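Clilthorpe opens its hand-teaching program Pundus to outside partners

For release in July

Clilthorpe, a developer of teaching tools for robot arms, announces today that its program Pundus is open to partners from outside the company. Pundus collects recordings of ordinary hand work, made by people who hold a pair of grippers and carry out the task themselves. The recordings are then used to train robot arms to do the same task.

Until now the program was used only inside our own workshop. In this period our operators made 2,837 recordings of small household and packing tasks. Of these, 263 were set aside after review and will be offered as a separate set, for partners who wish to study failed grasps and slow starts.

How the teaching is done

The operator takes one gripper in each hand. Each gripper has two fingers which open and close with the hand, and it carries its own camera, so that the view stays close to the object. There is no robot arm in the workplace during this stage. The operator moves freely, and a person who has never programmed a machine can begin after a short introduction.

For tasks which cannot be taught in this way, Clilthorpe offers a second method under the name Livard. With Livard the operator sits at a desk and guides a real arm by remote control. It is slower and it needs more room, but the arm feels its own weight and its own limits from the first minute. We advise partners to use the hand-held method first and to keep Livard for work near hot surfaces or behind a guard.

Both methods store their recordings in the same form. A partner can therefore start a task by hand and complete the set by remote control, without converting any files.

What is taught at present

The first open task group is called Lobo and is concerned with wooden boxes, boards and small paper packets. We selected these objects with some care. A packet bends when it is pressed too hard. A flat board is simple to see but not simple to hold, as it turns in the fingers when it is taken too far from its middle. Divided boxes are also demanding, because the fingers must work close to thin walls and must not push the neighboring packets down.

Each task in the Lobo group will be recorded 400 times before it is given to partners. The starting position of the objects is changed between recordings, and the operators are asked to work at their natural speed. Small corrections of the hand are kept in the recording. In our experience an arm which has only seen perfect movements does not know what to do when a board slips a little.

Terms for partners

Clilthorpe will accept 10 partners in the first round. Workshops, packing companies, technical schools and research groups may apply. Each partner receives one pair of grippers on loan, the recording software, and access to the full Lobo group when it is completed. In return the partner agrees to record at least one task from its own daily work and to share it with the other members of the program.

Partners remain the owners of their recordings. Rooms and persons which should not be seen can be covered or removed before the files are sent, and the software includes a tool for this purpose.

Applications are made in writing to the Clilthorpe program office. Please describe the task you would like to teach, the objects which are used in it, and the size of the table where the work is done.

A wooden board held in the fingers of a hand-held gripper, over a divided box of paper packets.
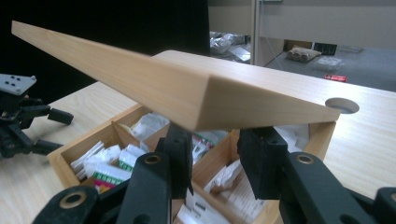
About Clilthorpe

Clilthorpe develops hand-held grippers, remote control stations and recording software for teaching robot arms. Its programs are Pundus, for hand-held teaching, and Livard, for teaching by remote control. Further material for the press can be requested from the program office.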